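Two parishes, one pastor: a conversation with Luana Peixoto

Luana Peixoto has been the pastoral associate at the Catholic parish in Macedo for 12 years. Since January she has held the same job in Trutness, the next town over, after the diocese placed both parishes under one pastor, Father Mizanur Bandara. We met in the Macedo parish office at 8:30 in the morning, before the phones started.

She says the decision did not surprise her. Macedo has 302 registered households and Trutness has fewer. Neither parish could expect a priest of its own once the last two retired.

"People knew," she said. "They'd known for years. But knowing it and getting the letter are different, and I had people in here crying who hadn't said a word at any of the meetings."

There were four of those meetings, two in each town. Peixoto describes the first as bad. The questions from the floor were nearly all about buildings: which church would close, who would get the money if one was sold, what would happen to the cemetery in Trutness. The diocese had sent one person, who had no authority to answer any of it.

"I'd do that differently," she said. "I would have asked for the answers in writing first, even if the answer was 'we haven't decided.' People can live with that. What they got was someone reading from a folder."

Neither church is closing for now. Macedo's seats 575 and was built when the mill was running three shifts. On the weekend she used for her last report, 111 people came to the main Mass there. Trutness has a much smaller church that fills up, and a roof that needs work.

Mass times took longer to settle than anything else. Father Bandara can say three Masses on a weekend, and there used to be five between the two towns. The early Mass in Macedo went, and so did the evening one in Trutness.

"The early people are the ones who set up the chairs and count the collection and bring Communion to the nursing home," Peixoto said. "They're up at five anyway. So you take away their Mass and ask them to keep doing all of it at ten o'clock. Most of them did. A few go to the Lutherans' breakfast now, and I can't say I blame them, it's a good breakfast."

I asked whether the two parishes mix. Some, she said, mainly among the families with children. Religious education is combined and meets in Macedo, where there are classrooms. Simone Coutinho runs it, and the confirmation class is now big enough to split into two groups, something Macedo had not been able to do by itself. The choirs are still separate. An attempt to combine them for Holy Week was dropped after two rehearsals.

"Different hymnals," Peixoto said, and left it there.

Money is separate too. Each parish keeps its own books and its own finance council, as church law requires while they remain two parishes. Her salary is divided between them, and so are the copier lease and the mileage. She thinks a full merger will come, and she would like it to be proposed by the parishes themselves.

"If it comes from the bishop's office people will fight it, and I'd probably be one of them," she said. "If it comes from here, after a few years of burying each other's dead, I think it could be all right."

Funerals are where she has seen the most change. Trutness always put on a lunch after a funeral, whoever the family was. Macedo had stopped. Last winter the Trutness women came over unasked, with ham and scalloped potatoes, for a man most of them had never met. Macedo now has a lunch list of its own, kept by Raíssa Paiva.

Peixoto herself is tired, and says so plainly. She puts in a full day in each town and then divides the rest of the week according to who calls. She has told Father Bandara she will stay two more years. She would like her replacement to be hired before she goes — the diocese usually waits until the desk is empty.

"I'd want six months with the person," she said. "There's a lot that isn't written down. Who doesn't speak to whom. Which families want a visit and which ones want you to call first." 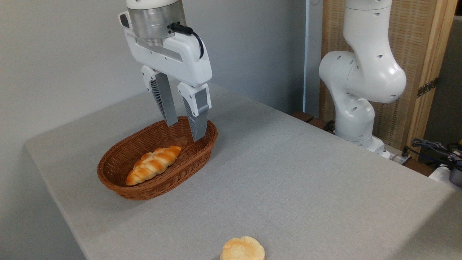

She has started a notebook for whoever it turns out to be. The Trutness half is still short, and she plans to work on it over the summer, when religious education is out and the office closes at noon.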